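Speaker notes: Reading a scale and writing down the doubt
Orkska Physics Society, Prakville College, Mbeki Hall
2023-09-28

Opening
Thank the society for the invitation. Say who the talk is for: first-year students who start lab work next week. Second-years may have heard parts of it in August at the welcome session.

Main point, say it early. A measurement is a number, a unit and a statement of how far off the number might be. Most lost marks in the first lab report come from leaving out the third part.

Ask for a guess at the length of the front bench. Take a few answers and write them on the board. Leave them there, we come back to them at the end.

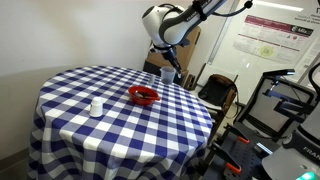 Two kinds of error. Random error scatters the readings on both sides. Systematic error pushes them all the same way. Repeating the reading helps with the first and does nothing for the second. Use the stopwatch case: a person who always presses late when stopping gets a long time on every run, and 100 runs give a very steady wrong answer.

Pendulum. Time many swings and divide. If the reaction error is the same for the whole run, it gets shared out over all the swings. Do the sum on the board slowly. Last year I rushed it and lost the back rows.

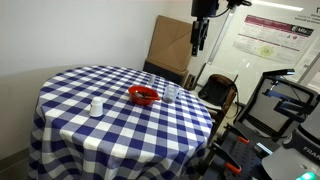

Table with red bowl, small white cup and clear plastic cup.

Significant figures. A calculator will give ten digits. The meter gave three. Round at the end of the work and keep the spare digits until then. Mention that 1,000 written alone is unclear, and that powers of ten fix this. Pause for questions, almost always one on trailing zeros.

Length from a photograph

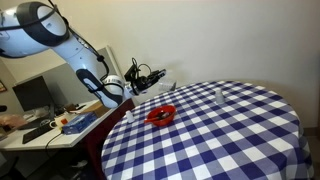 Scale in a photo is harder than it sounds. Things close to the lens come out larger, so one ruler laid at the side only works for objects at the same distance. A repeating pattern is more useful. The checks on the tablecloth make a regular grid, and if you know the width of one square you can estimate distances across the flat top. It fails where the cloth drapes over the front edge. Same idea as the graph paper we tape behind the falling ball in experiment 4.

Parallax and volume
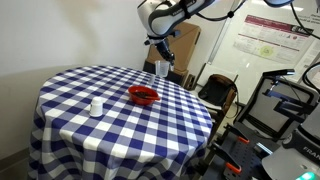
Reading a level is where the eye matters most. Get down so the eye is level with the liquid and read the bottom of the curve. A needle on a dial has the same problem, hence the mirror strip on the better meters. With a clear plastic cup like the one toward the back of the table, the graduation marks are faint, and that alone adds to the doubt. Write down a wider range for a scale like that. Half a division is a starting rule for a sharp scale and is too hopeful for a poor one.

Back to the bench
Return to the guesses on the board. Have someone measure it with the tape. Compare the spread of the guesses with the doubt on the tape reading.

Notices
Lab books are sold at the Candel building office. Sign-up sheet for the next talk is by the door. Switch the projector off at the wall.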